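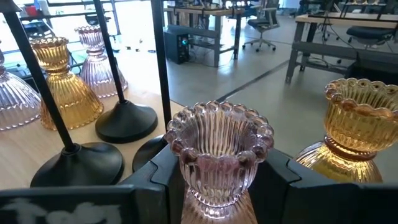
Pink ribbed glass, with an amber vase beside it. I love those scalloped rims!

Minville glass fair, May 2018

We got to Minville just after the gates opened and I'm so glad we did, as the car park was full by ten. The fair fills the old market hall and spills out down the lane to the river, with around 100 stalls this year (I'd have happily visited every one).

First stop was the Kirell glassworks, where they've had a furnace going on the same spot since 1681. Holger Rønning took 18 of us round and let us stand close enough to feel our eyebrows warming up. He made a little jug while he talked, handle and all, and hardly seemed to look at it!

Lunch was fish soup from the Gavalas van, eaten on the river wall. Then back in for Lenni Saarela's talk on pressed glass, which was packed – people were sitting on the stairs. She passed round an old iron mould and it took both my hands to hold it.

Entry was £4 and you can come back in all day if you keep your stamp. The Pikel bus stops right outside, last one at twenty to six.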